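Teaching by hand: cloth week at the Heywood lab

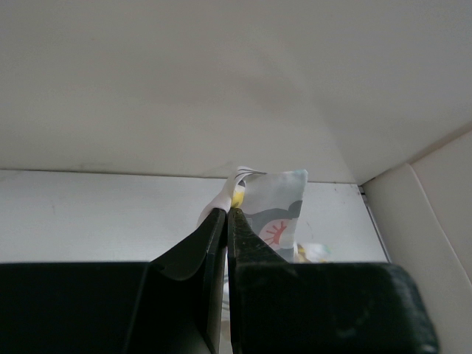 Trevor Wainwright says he would take a box of wooden blocks over a piece of cloth any day, and that a block at least has the decency to be the same shape when you come back to it. He has a point! Cloth is the hardest thing we've tried to teach so far, and also the most fun by a mile.

For anyone who missed the April issue, the Tellel project is all about showing the arm a job instead of writing it out in code. One of us takes the controls, steers the gripper in, closes on the fabric, lifts, and lets go again, and everything gets recorded (the view from the wrist, the joint positions, how far the fingers are open). Then we do it again. And again! We passed over 2000 demonstrations just before this issue went out, all of them with small printed cloths, and the folder is still growing.

The big lesson so far is about pace. Roland Sugden drives slowly and pauses before every pinch, while the rest of us tend to swoop in, and the policy trained on Roland's runs alone came out hesitant in just the same places. So now we mix 4 drivers in every batch, and the motion already looks smoother to our eyes.

Next up is guiding the arm directly by hand, with the motors slack, to see whether those runs teach the lift any better. If you'd like a turn at the controls, sign up on the sheet by the Reden bench. Sessions last 3 hours with a break in the middle, and beginners are very welcome (fresh habits are good for the data).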